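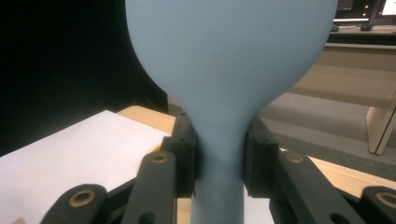 水曜の午後、TodportにあるVuvitzのラボ公開に行ってきた。受付は13時からで、対象は登録済みの見学者のみ。内容は手持ちグリッパーによる教示データ収集の実演と、そのデータで学習した方策の説明、それに短い質疑。配布資料はなかったので、メモをもとに残しておく。聞き違いがあれば私の責任である。

## 構成

Vuvitzが「Vaher」と呼んでいるのは、ロボットアームを使わずに把持動作を記録する一式のことで、手持ちのグリッパー、それに載せたカメラ、記録側のソフトウェアからなる。人が直接グリッパーを持って作業し、手先の軌道、開度、手先視点の映像を同時に取る。アームの遠隔操作と比べて一回の試行が短く済むのが利点、という説明だった。この手の構成自体は珍しくない。見たかったのは機構の作りと、失敗試行の扱いである。

説明は主にCarola Kleinschmidt氏。機構設計の担当で、ソフト側の質問には別の人が答えていた。

## 機構

指は左右一対で、黒いブロック状のパッドが向かい合う。パッドは段のついた角張った形をしていて、上端近くに小さな穴がある。用途は聞きそびれた。

パッドの下には片側二本ずつリンクが見え、丸めた端部に真鍮色のリング状ブッシュが入っている。平行リンクなので、開閉してもパッドの面の向きは変わらない。その代わりパッド先端は円弧を描き、開度によって前後方向の位置が少し動く。手で持っている人間は無意識に補正するが、記録データをロボット側で再生するときはこの前後動を計算に入れなければならない。Kleinschmidt氏によれば、初期の版では補正を入れ忘れており、薄い物をつまむ試行だけ成功率が落ちるという形で発覚したそうだ。

ブッシュは消耗品扱いで、ガタを定期的に測って交換する。交換の基準値は教えてもらえなかった。試しに持たせてもらったところ、閉じ側の遊びはほとんど感じない。開き側には少しある。重量は600 g。数分なら問題ないが、一日持つ道具としては重い部類だと思う。重心がグリップより前にあるため、手首を返す動作で余計に効く。

## 実演

課題は単純で、物体を机の上で把持し、指定された姿勢で別の位置に置くというもの。机の天板は明るい色の木で、その上の左側に白い平らな面がある。背後の片側は黒。手先のカメラから見ると、物体の輪郭の左半分は黒に、右半分は部屋の様子に重なる。右側にはカーペットの床と木の低い台、その奥にモニターの載った机まで入る。背景を全部覆うつもりはないのか質問したところ、片側だけ単純にした配置と、覆いのない配置とを混ぜて取っているとのことだった。学習時の背景依存を見るためらしい。

印象に残ったのは、淡い水色の物体の試行である。洋梨か電球を逆さにしたような形で、上が大きく膨らみ、滑らかに絞られて細い円筒状の首につながる。表面はつや消しで、模様も文字もない。把持位置は膨らみが首に移るところで、左右のパッドで首を挟む。

この形は見た目より面倒だ。

- 膨らみがカメラの視野の上半分を占める。把持してしまうと、その向こうがほぼ見えない。
- 単色で特徴点が取れない。映像から物体の姿勢を推定する場合、使えるのは輪郭と陰影だけになる。
- 首まわりが軸対称なら、軸まわりの回転は映像から決まらない。置く課題では問題にならないが、評価指標に回転誤差を入れていると数字が意味を失う。
- 平らなパッドで円筒を挟むと、接触は線に近い。首の軸に沿った滑りより、パッド面内で物体が傾く動きのほうが先に出やすい。

四つ目については、パッドにV溝を切ればよいのではという質問が別の見学者から出た。回答は、溝を切ると板状の物が持ちにくくなるため、汎用のパッドではやらない、というもの。妥当だと思う。柔らかい材料を貼る案も検討はしたが、剥がれたときに気づかないまま収録が続くのを嫌ったそうだ。

## データの扱い

一つの課題につき200試行を収録し、そのうち100試行を背景の異なる配置で取る。物体は試行ごとに入れ替え、同じ物体を連続させない。作業者は物体を見てから把持位置を自分で決める。把持位置を指定すると試行は揃うが、迷いや持ち直しがデータから消えるので、指定はしない方針とのこと。

失敗試行は捨てずにラベルを付けて残す。ラベルは作業者が試行直後に付け、後から別の人が映像で確認する。二人の判断が割れたものは学習から外し、別に保管する。割れる原因で多いのは、手先の映像だけでは物体が机に接したかどうか判別できない場合だという。上に書いた水色の物体のように視野を大きく塞ぐ形では当然そうなる。外部カメラを足せば解決するが、持ち運べる構成を崩したくないらしい。ここは見学者の間でも意見が分かれた。私は評価用に限って一台足すべきだと思っている。

実機側の結果として示された数字は成功率86 %。ただし物体の種類別の内訳はスライドになく、把持だけ成功して姿勢が外れた場合をどちらに数えるのかも明示されなかった。質問したところ「置いた後に直立していれば成功」との答えで、位置誤差は見ていない。この定義なら86 %は高いとも低いとも言いにくい。

## 時刻同期について

個人的に一番参考になったのはここだった。開度のセンサーと映像は別々のクロックで記録されており、収録の最初と最後に指を素早く開閉して、その波形と映像上のパッドの動きを突き合わせてずれを求める。二回やるのはドリフトを線形で補正するため。原始的だが、ハードウェア同期の配線が要らない。Clalportの検証環境で私が似たことをやったときは開始時の一回だけで済ませており、長い収録の後半で軌道と映像が合わなくなった。原因の特定に丸二日かかった。

注意点として、開閉が遅いとピークがなまって精度が出ない。作業者が疲れてくると閉じ方が緩くなるので、波形の立ち上がりが基準に満たなければその場で警告音が鳴る。実演中にも一度鳴っていた。

## 聞けなかったこと

- パッド上端近くの穴の用途
- 手先の軌道推定が失敗したときの検出方法(黒い背景に向いた状態が続くと厳しいはず)
- ブッシュの材質と交換周期
- 左利きの作業者のデータを混ぜているか

最後の二つはKleinschmidt氏にメールで送った。軌道推定については担当者が先に退席してしまったため、次の公開日に持ち越し。次回は9月で、両手版を見せる予定と聞いている。申し込みは今回と同じフォームから。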